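## Who we are

Brendell tests other people's robot training. Companies send us a claim – show the arm a chore by hand, walk away, it learns – and we try to find out how much of the claim survives a table and a piece of cloth.

Alina Zamfir started the firm after she read one brochure too many. Cirilo Serrano does most of the demonstrations. He holds the gripper, does the task himself and does it over until the set has 500 tries in it. Our soft-goods set stands at 2,442, and we still wouldn't let the result near your laundry.
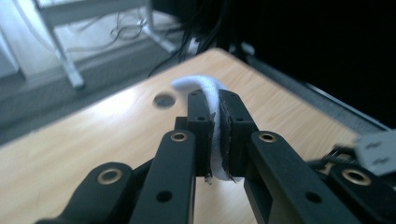 *Fine knit held in a hand-guided gripper. The fingertip linings are torn at the edges.*

We use remote control as well. It looks great in a demo, mostly thanks to the person at the controls. When a client says "the robot did it," our first question is who was driving.

Kęstutis Vītola writes the reports. They are short, and more than 100 have gone out so far. Some clients didn't like theirs. We don't sell robots, and we take no commission from anyone who does.

Want a claim checked? Write to Gerardo Bañez and send the raw demonstrations with it, failed ones included.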